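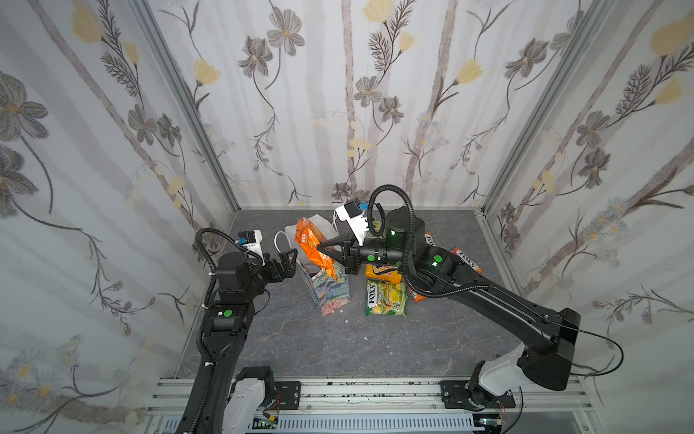 Re-waxing a cotton field jacket: at home, or returned to the maker?

Floor Van Acker
I own a Pelkonen field jacket in waxed cotton, purchased secondhand. The finish has worn thin across the shoulders and along both cuffs. The care label advises against machine washing and says nothing further. I would like to know whether the wax may be renewed at home, and whether a tin of 200 grams is enough for a hip-length coat.

Wing-sze Wu
A home treatment is acceptable provided that the lining is removable or kept well clear of the wax. Sponge the outer cloth with cold water only and allow it to dry fully. Soften the tin in a bowl of hot water, then work the wax in with a cotton rag, one panel at a time — seams and cuffs first. Avoid the corduroy collar and the inside of the pockets. Pass a hair dryer over each panel until the surface is even, and hang the coat away from other clothing for 2 nights. The quantity you mention is sufficient for one full coat.

If the cloth has split at the folds, wax will not repair it. Owners in that position should consult a tailor before proceeding.

Sedari71
I sent mine to Weturier in October. It came back after 16 days and looked fine, though the smell stayed for a while. Do not use shoe polish.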